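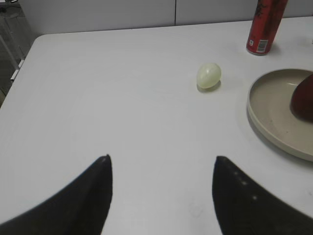
농사 기사를 쓰기 시작한 지 꽤 됐는데, 솔직히 호박 저장고에 이렇게 오래 앉아 있게 될 줄은 몰랐어요. 처음엔 반나절만 둘러보고 올 생각이었거든요. 그런데 Rhona Rutherford 씨가 차를 한 잔 더 따라 주고, 또 한 잔 따라 주고, 그러다 보니 해가 졌습니다.

Rutherford 씨는 Skonwood라는 농장에서 겨울호박을 키웁니다. 예전에는 보리를 주로 했는데 값이 영 시원찮아서 밭 한쪽에 호박을 심어 본 게 시작이었대요. 첫해엔 친척들한테 나눠 주고도 남아서 양한테까지 먹였다고 해요(양들은 아주 좋아했답니다). 지금은 30가지 품종을 심고, 그중 절반은 이름도 생소한 토종이에요. 저도 호박은 좀 안다고 생각했는데, 품종표를 받아 들고는 조용히 안경부터 고쳐 썼습니다.

이번에 제가 궁금했던 건 키우는 법보다 그다음이었어요. 겨울호박은 따자마자 먹는 것보다 한동안 두었다가 먹는 게 훨씬 달거든요. 저장하는 동안 전분이 당으로 바뀌니까요. 문제는 그 ‘한동안’을 버티지 못하고 물러 버리는 호박이 꼭 나온다는 거예요. 꼭지가 떨어진 것, 옮기다 살짝 긁힌 것, 서리를 한 번 맞은 것. 하나가 상하면 옆에 닿은 것도 금방 따라갑니다. 작년 2월에 Rutherford 씨네 저장고에서는 상자 83개 분량을 한꺼번에 버렸다고 해요. 그 얘기를 할 때만은 목소리가 좀 작아지더라고요.

“제일 속상한 건 냄새였어요. 문을 열기도 전에 알겠더라니까요.”
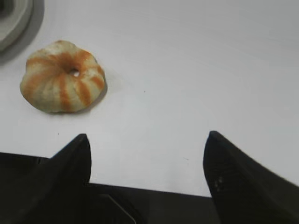

주황색 줄무늬가 든 크림빛의 작고 둥근 호박 모양.

그래서 바꾼 게 큐어링, 그러니까 수확 직후에 껍질을 굳히는 과정입니다. 따뜻하고 바람이 잘 통하는 곳에 늘어놓고 꼭지 끝이 코르크처럼 마를 때까지 기다리는 건데, 말은 쉽죠! 수확철에는 누구나 마음이 급하잖아요. 비가 온다는 예보라도 뜨면 일단 상자에 쓸어 담고 싶어지고요. Rutherford 씨도 예전엔 그랬대요. 이제는 비닐하우스에서 토마토를 일찍 걷어 내고 그 자리를 통째로 호박에 내줍니다. 토마토 끝물을 포기하는 게 아깝지 않냐고 물었더니, 그 끝물 토마토는 어차피 처트니밖에 안 되는데 집에 처트니가 너무 많다는 대답이 돌아왔어요.

저장고 쪽은 Kenneth Aitken 씨가 손을 봤습니다. 원래 감자 창고를 고치던 분이라 처음엔 호박도 감자처럼 생각했다가 크게 혼났다고 해요. 감자는 서늘하고 습해야 좋은데 호박은 그보다 따뜻하고 건조한 편을 좋아하니까요. 감자에 맞춘 창고에 호박을 넣었더니 껍질에 거뭇한 점이 올라왔고, 둘이서 며칠 밤을 환기창 높이를 두고 옥신각신했다고 합니다. 결국 바닥 쪽에 공기 들어오는 구멍을 내고 선반을 벽에서 한 뼘씩 띄웠어요. 온도와 습도는 Vosow라는 작은 회사의 측정기로 보는데, Aitken 씨는 아직도 벽에 걸린 낡은 온도계를 먼저 봅니다. 왜냐고 물으니 그냥 웃기만 하시네요.

선반에 올리는 방법도 재미있었어요. 겹쳐 쌓지 않고 한 층으로만 두고, 서로 닿지 않게 띄우고, 꼭지를 손잡이 삼아 드는 사람은 그날 설거지 당번이 된답니다. 저도 당번이 될 뻔했어요. 꼭지가 너무 손잡이처럼 생겼단 말이에요.

팔 곳을 찾는 일은 또 다른 고생이었습니다. 대형 매장은 크기가 고른 것만 원하는데 토종 호박은 한 밭에서도 제각각이라서요. 지금은 Brekex라는 꾸러미 업체에 20일 간격으로 물건을 보내고, 나머지는 식당 주방으로 갑니다. 제일 큰 단골은 읍내의 태국 음식점 Thaweesak이에요. 속을 파낸 작은 호박에 코코넛 커스터드를 부어 찌는 디저트가 있는데, 껍질이 얇고 단단한 호박이라야 찌는 동안 터지지 않는다고 해요. 그 집 주방에서 먼저 “이 품종으로 더 주세요” 하고 연락이 왔고, 올해는 아예 그 식당 몫으로 400포기를 따로 심을 계획이랍니다.

저녁 무렵에 구운 호박을 얻어먹었습니다. 반으로 갈라 소금하고 버터만 올린 건데, 밤 맛이 나면서도 끝이 촉촉하더라고요. 집에 와서 마트 호박으로 똑같이 해 봤는데 그 맛이 안 나서 좀 분했어요. 오븐 탓을 해 봤지만 식구들이 믿어 주지 않네요.

집에서 호박을 오래 두고 드시고 싶은 분들을 위해 Rutherford 씨가 알려 준 것도 적어 둘게요. 꼭지가 붙어 있는 걸 고르고, 씻지 말고, 부엌보다는 안 쓰는 방 선반에 두세요. 신문지를 깔고 가끔 뒤집어서 바닥 쪽을 눌러 보면 됩니다. 말랑한 데가 있으면 그날 저녁은 호박죽이에요. 사과 옆은 피하시고요. 저는 사과 옆에 뒀다가 벌써 한 통을 보냈습니다.

돌아오는 길에 조수석에 호박 두 통을 태우고 안전벨트까지 매 줬어요. 한 통은 아직 서재 선반에 있는데, 봄까지 버티면 Rutherford 씨한테 전화하기로 했습니다.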